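Setting up your Pornik bread proofer
Part 2: first switch-on and your first dough 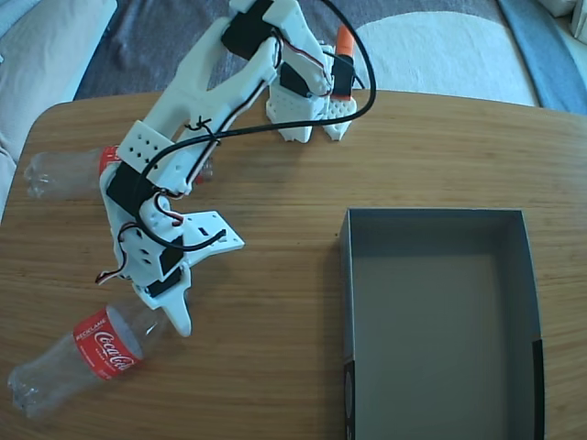 My dough came out with a crust on it like an old boot, a reader in Hokcombe wrote after the first version of this guide went up, and could I please say more about the water tray? Fair point! I'd given the tray one measly line, so it now gets a proper step of its own (step 3) and I've moved it ahead of the heating.

Before you start, you'll want the proofer, the rack, the shallow tray, a jug and a clean cloth. Find a level worktop away from the hob and out of the sun. Mine lived on a windowsill for a while and the temperature wandered all over the place every June.

1. Unfold the walls until you hear both sides click. If one side won't go, fold everything flat and begin again - pushing harder just bends the hinge.

2. Wipe the inside with a damp cloth and let it dry with the lid off.

3. Put the tray in the middle of the base and pour in warm tap water to the lower line. The lower one, please. I filled mine to the brim the first time and slopped it everywhere carrying the bowl in.

4. Set the rack over the tray. It only sits flat one way up, with the little feet pointing down.

5. Lid on, plug in, and turn the dial to 2. Leave it for 14 minutes with nothing inside. You may get a faint warm-plastic smell on the first go. Mine had gone by the second loaf.

6. Put your bowl on the rack, uncovered, and close the lid again.

7. Leave a plain white dough for 90 minutes, then have a look. Wholemeal usually wants longer, and anything with a lot of butter in it will take its own sweet time.

Note: the Kwok thermometer I use has a probe thin enough to slip under the lid. Any kitchen one will do, but poke it into the dough itself, as the air in there always reads a bit different.

Caution: unplug the proofer before you lift out the tray. Don't run it on an extension lead that already has a kettle on it, and never stand a bowl straight on the base without the rack.

Sourdough people (hello, I'm one of you), turn the dial down to 1 and plan on 8 hours, or overnight if your starter is sluggish. Top the tray up before bed. I shape mine in a Trultden basket and that fits with the lid shut, though the larger oval one doesn't.

Part 3 covers cleaning, folding it all away and what to do when the light blinks.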